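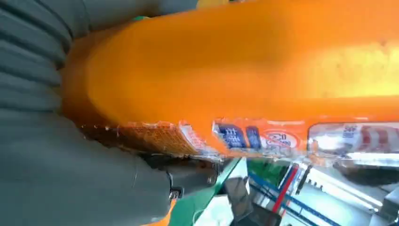
Teaching the arm to pick up snacks, week three

Most of March has gone on wrapped food. The task sounds small: reach in, close the two fingers on one packet, lift it clear, carry it across and put it down flat. I do it by remote control, with a hand controller in my right hand and the wrist view on a screen in front of me, and the arm copies what I do. Every run gets saved and the good ones go into training.

The target was 200 clean runs per packet type. The orange one with the glossy wrapper took the longest. The film is thin and it crinkles, and under our lights the top of it goes nearly yellow on the wrist view, so I lose the edge of the packet just when I need it. I have ended up steering by the printed band along the bottom. There's a navy block on it with white Chinese characters, and that stays readable as a shape even when the small print is a blur.

Things I changed along the way

I started out gripping in the middle. From the wrist that hides very little, but the packet tips as it comes up. Now I take it by the rounded end, with the ribbed pad on top and the other finger tucked underneath. It hangs at a slant and I've stopped correcting for that until I'm over the drop point.

I also slowed down the last bit of the close. The Skilus controller has a trigger with a long pull, and I was snapping it shut out of habit. When I looked back at the first day's runs, you could see the wrapper jump every time. I threw out 73 of them, which hurt, and did them again on the Tuesday.

The other change was the height of my chair. Five centimetres up and my wrist stopped aching by mid-afternoon. I should have done that in week one.

Moving it by hand

Before this I had done a batch the other way, standing next to the arm at Korkside and pushing it through the motion myself. You feel the weight of the thing and the paths come out smoother. But my sleeve kept getting into the recordings, and I couldn't work the fingers finely enough on anything in film. For boxes I'd still do it by hand. For packets I wouldn't go back.

Where it stands

The total is 1,727 runs saved, with 535 of those on wrapped items. Ayele is the name of the training setup we run them through, and it takes most of a night. The last version reached for the right end of the packet but closed too early, so I'm recording more approaches with a pause before the grip -- a short one, just long enough for it to settle.

Next is the Humen tray, which has dividers. I haven't tried it yet.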